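Ratness 라벨 인쇄
자주 묻는 질문: 롤 라벨 및 낱장 스티커

최종 수정 2023. 5. 4.

주문 전 문의

롤 라벨과 낱장 스티커는 어떻게 다릅니까?
롤 라벨은 심지에 감긴 상태로 출고되며 자동 부착기나 수동 디스펜서에 걸어 사용합니다. 낱장 스티커는 한 장씩 재단하거나 시트 한 장에 여러 개를 배열한 상태로 출고됩니다. 손으로 붙이고 수량이 적으면 낱장이 편합니다. 부착기를 쓰는 경우에는 반드시 롤로 주문해 주십시오. 시트로 받은 라벨을 나중에 롤로 바꾸어 드리는 작업은 하지 않습니다.

최소 주문 수량이 있습니까?
낱장 스티커는 디자인별 40매부터 주문할 수 있습니다. 롤 라벨은 롤 단위로만 판매합니다. 표준 규격의 경우 한 롤에 최대 3,656매까지 감을 수 있고, 주문 수량이 이를 넘으면 두 롤 이상으로 나누어 출고합니다. 롤마다 감기는 수량을 똑같이 맞추어야 한다면 주문서의 요청 사항 칸에 적어 주십시오.

한 번에 여러 디자인을 주문해도 됩니까?
가능합니다. 규격, 소재, 코팅이 모두 같다면 네 가지 디자인까지 한 주문으로 묶어 수량 할인을 적용합니다. 맛이나 향만 다르고 나머지가 동일한 제품군에서 많이 이용하시는 방식입니다. 규격이 하나라도 다르면 칼선이 달라지므로 별도 주문으로 처리됩니다.

실물 견본을 받아 볼 수 있습니까?
소재 견본집은 무료로 보내 드립니다. 견본집에는 현재 취급하는 용지와 필름, 코팅이 한 장씩 들어 있으며 고객의 디자인은 인쇄되어 있지 않습니다. 고객 디자인이 들어간 실물 교정은 유료이고, 본 주문을 진행하시면 교정 비용을 결제 금액에서 빼 드립니다. 교정본을 받은 뒤 디자인을 고쳐 다시 교정을 요청하시면 비용이 새로 발생합니다.

소재와 접착제

어떤 소재를 선택해야 합니까?
건조한 곳에 두는 종이 상자나 봉투에는 아트지가 가장 저렴합니다. 냉장 보관하거나 물이 닿는 용기에는 백색 또는 투명 필름을 권합니다. 크라프트지는 색이 있는 소재이므로 밝은색이 원본보다 어둡게 나옵니다. 흰색 밑인쇄는 투명 필름과 은색 필름에서만 선택할 수 있고 크라프트지에는 적용되지 않습니다.

접착제 종류를 알려 주십시오.
현재 세 종류를 취급합니다.
일반형: 상온의 유리, 종이, 대부분의 플라스틱.
냉동형: 냉동 상태로 유통되는 제품. 부착 작업은 상온에서 하셔야 합니다.
재박리형: 떼어 낼 것을 전제로 한 가격표와 행사 라벨. 부착 기간이 길어지면 자국이 남을 수 있습니다.
필름 소재의 접착제는 Adomaitis에서 공급받습니다. 제품 안전 자료가 필요하시면 주문 번호와 함께 요청해 주십시오. 냉동형은 아트지와 조합할 수 없습니다.

곡면에 붙일 라벨인데 주의할 점이 있습니까?
지름이 작은 용기일수록 라벨 끝이 들뜨기 쉽습니다. 얇은 필름을 고르고 둘레를 완전히 감쌀 경우에는 양 끝이 겹치는 부분을 디자인에 포함해 주십시오. 겹치는 부분에는 코팅 위에 접착제가 닿게 되므로 무광 코팅보다 유광 코팅이 잘 붙습니다. 위아래 지름이 다른 용기는 직사각형 라벨을 붙이면 한쪽으로 올라갑니다. 이 경우 부채꼴 칼선이 필요하며, 용기의 윗지름과 아랫지름, 라벨이 들어갈 높이를 알려 주시면 칼선 도면을 만들어 드립니다.

표면이 거칠거나 분체 도장된 용기에도 붙습니까?
표면에 따라 차이가 큽니다. 견본집의 필름을 직접 붙여 하루 이상 두었다가 가장자리가 들뜨는지 확인한 뒤 주문하시는 것이 안전합니다. 실리콘 재질과 왁스가 발린 면에는 취급하는 접착제가 모두 맞지 않습니다.
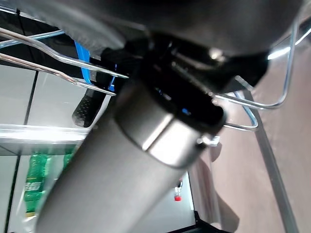
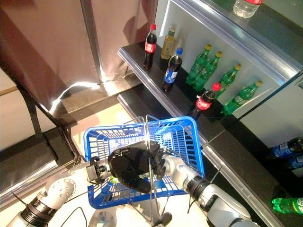 첫 번째 사진: 은색 띠가 둘린 회색 원통형 물건. 두 번째 사진: 파란색 플라스틱 장바구니와 음료병 진열대.

칼선과 감김 방향

칼선은 직접 그려야 합니까?
원형, 타원형, 직사각형, 모서리가 둥근 직사각형은 규격만 선택하시면 됩니다. 그 밖의 모양은 별도의 선으로 된 칼선을 파일에 넣어 주십시오. 칼선은 한 줄로 닫혀 있어야 하고, 인쇄되는 그림과 다른 레이어에 두어야 합니다. 칼선이 없는 파일은 그림의 외곽을 따라 저희가 그려 드릴 수 있으나 이때는 확인 절차가 한 번 더 들어갑니다.

칼선에서 여백은 얼마나 두어야 합니까?
배경색이나 사진이 라벨 끝까지 이어진다면 칼선 바깥으로 3mm를 더 연장해 주십시오. 글자와 바코드는 칼선 안쪽으로 같은 거리만큼 들여 배치합니다. 테두리를 가는 선으로 두른 디자인은 재단 오차가 눈에 잘 띄므로 권하지 않습니다. 그대로 진행을 원하시면 테두리 폭이 좌우로 다르게 보이는 것은 재인쇄 사유에 해당하지 않습니다.

감김 방향이 무엇입니까?
롤에서 라벨이 풀려 나올 때 디자인의 어느 쪽이 먼저 나오는지를 가리킵니다. 위, 아래, 왼쪽, 오른쪽의 4가지 방향이 있고 인쇄면이 바깥인지 안쪽인지도 정해야 합니다. 부착기 설명서에 대개 그림으로 표시되어 있습니다. 손으로 붙이시는 경우에는 어느 방향이든 상관없으며, 선택하지 않으면 위쪽이 먼저 나오고 인쇄면이 바깥을 향하도록 감습니다.

심지 지름을 바꿀 수 있습니까?
주문서에서 두 규격 중 하나를 고르실 수 있습니다. 부착기에 맞는 규격을 확인하지 않고 주문하신 경우 다시 감는 비용은 고객 부담입니다. 롤의 바깥지름에 제한이 있는 장비를 쓰신다면 그 값도 적어 주십시오.

가변 데이터와 바코드

일련번호나 유통기한을 넣어 인쇄할 수 있습니까?
가변 데이터 인쇄로 가능합니다. 디자인 파일에는 번호가 들어갈 자리를 비워 두고, 실제로 인쇄할 값은 표 계산 파일로 따로 올려 주십시오. 첫 행에는 항목 이름을 적고 둘째 행부터 값을 넣습니다. 0으로 시작하는 번호는 프로그램에 따라 앞의 0이 지워지는 일이 있으니 셀 서식을 텍스트로 바꾼 뒤 저장해 주십시오. 올려 주신 값의 중복 여부는 저희가 검사하지 않습니다.

바코드가 잘 읽히지 않을까 걱정됩니다.
바코드는 흰색 바탕에 검정 단색으로 넣는 것이 가장 좋습니다. 빨간색 계열의 막대는 사람 눈에는 뚜렷해도 스캐너가 읽지 못합니다. 투명 필름에 인쇄할 때는 바코드 아래에 흰색 밑인쇄를 지정해 주십시오. 좌우의 빈 공간을 다른 그림으로 채우지 말고, 곡면 용기에서는 막대가 사다리 모양으로 놓이도록 세워서 배치해 주십시오. 바코드 번호의 발급은 대행하지 않습니다.

필기를 해야 하는 라벨입니다.
무코팅 아트지나 크라프트지를 선택하시면 볼펜과 유성펜을 쓸 수 있습니다. 필름에는 유성펜만 가능하고, 유광 코팅 위에는 문지르면 지워질 수 있습니다. 일부분만 코팅을 제외하는 작업은 하지 않습니다.

제작과 수령

제작 기간은 얼마나 걸립니까?
시안을 승인하신 다음 영업일부터 계산하여 낱장 스티커는 3영업일, 롤 라벨은 4영업일입니다. 배송 기간은 포함되지 않습니다. 별도 칼선 도면이나 금박이 들어가는 주문은 견적서에 적힌 기간을 따릅니다. 연말 물량이 밀리는 탓에 1월 초 출고분은 평소보다 늦어질 수 있으며, 해당 기간에는 주문 화면에 예상 출고일이 따로 표시됩니다.

직접 찾아갈 수 있습니까?
Titstead 작업장에서 수령할 수 있습니다. 수령 준비가 끝났다는 문자를 받으신 뒤에 방문해 주십시오. 주문 번호만 있으면 대리인이 오셔도 됩니다. 작업장에는 접수 창구가 없어 현장에서 새 주문을 받거나 파일을 고쳐 드리지는 못합니다.

승인한 뒤에 수량을 바꾸고 싶습니다.
인쇄가 시작되기 전이면 변경할 수 있습니다. 주문 내역의 상태가 '인쇄 대기'인지 확인하고 전화로 연락해 주십시오. 이메일은 확인이 늦을 수 있습니다. '인쇄 중'으로 바뀐 주문은 수량 변경과 취소가 모두 되지 않습니다.

받은 수량이 주문보다 많거나 적습니다.
롤 라벨은 공정상 약간의 과부족이 생깁니다. 남는 수량에는 비용을 청구하지 않고, 모자란 수량은 단가로 계산하여 환불하거나 적립해 드립니다. 정해진 수량이 반드시 필요한 주문은 미리 알려 주시면 여유분을 두고 제작합니다.

라벨은 어떻게 보관해야 합니까?
비닐 포장을 뜯지 않은 상태로 직사광선이 들지 않는 실내에 두십시오. 롤은 눕혀서 쌓고 무거운 물건을 올리지 않습니다. 추운 곳에 두었던 라벨은 작업할 장소에 하루쯤 두었다가 사용하십시오.

재주문과 계정

이전과 똑같이 다시 주문하려면 어떻게 합니까?
Balel 계정에 로그인하여 주문 내역에서 '다시 주문'을 누르시면 규격과 파일이 그대로 옮겨집니다. 수량만 새로 입력하십시오. 비회원 주문은 주문 번호와 이메일 주소로 조회할 수 있으나 파일을 다시 올리셔야 합니다.

재주문하면 색이 완전히 같습니까?
같은 소재와 같은 장비를 사용하지만 용지 생산분에 따라 약간의 차이가 날 수 있습니다. 이전 인쇄물과 나란히 진열되는 제품이라면 기존 라벨 몇 장을 작업장으로 보내 주십시오. 비교하여 색을 맞추고, 보내 주신 라벨은 반환하지 않습니다.

소재가 단종되었다는 안내를 받았습니다.
가장 가까운 대체 소재의 견본을 함께 보내 드립니다. 견본을 확인하고 동의하시기 전까지 재주문은 보류 상태로 남으며 결제되지 않습니다.

세금계산서는 언제 발행됩니까?
출고일 기준으로 발행하여 계정에 등록된 이메일로 보냅니다. 사업자 정보가 바뀌었다면 출고 전에 계정 설정에서 수정해 주십시오. 발행된 뒤의 수정은 전화로만 접수합니다.

담당자 안내

소재 및 접착제 상담: Anisa Simanjuntak
칼선 도면, 감김 방향, 부착기 관련 문의: Lieven De Haan
주문 변경 및 수령: Titstead 작업장 대표 번호

문의하실 때 주문 번호와 라벨 규격을 함께 알려 주십시오.

관련 페이지: 소재 견본집 신청 | 칼선 서식 내려받기 | 감김 방향표 | 배송 조회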